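Talks > Community evenings > Speaker notes

Search talks Enter keyword Go

Walking to work in Nodby: notes for my 15 minutes

Start slowly. Say good evening, say thanks to Jitaru library for the room. Wait for the people at the back.

First point. When I moved to Nodby I took the bus for every small trip. The stop is 400 meters from my door and I still waited for it. Ask the room: who does the same? Let them laugh a little.

Second point is the step diary. I wrote my steps on paper, in May, each evening at 9. On the first day I had 2,928. Tell them I was ashamed of this number, then go on quickly.
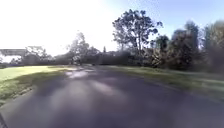
Habit comes more easily when the route is pleasant. I tried the main street first and I gave up, too much noise and too many crossings. Then I looked for routes of another kind. A wide, smooth path with grass on the left side and a gentle curve asks very little from your feet, and you can think about dinner. Mention shoes here, but only one minute! Last time in Ustesis I spoke too long about shoes.

Third point. Add 1,000 steps per week, no more. My knee did not agree with my first plan.

If there is time: the story of the wrong umbrella. If there is no time, go directly to questions.

Remember to drink water before the questions.

Comments (3)

walkerb: Please tell the umbrella story next time, we missed it.

Idodano reader: I started with the paper diary too. Mine is now on the fridge.

mossy: How long did it take until the knee was good again?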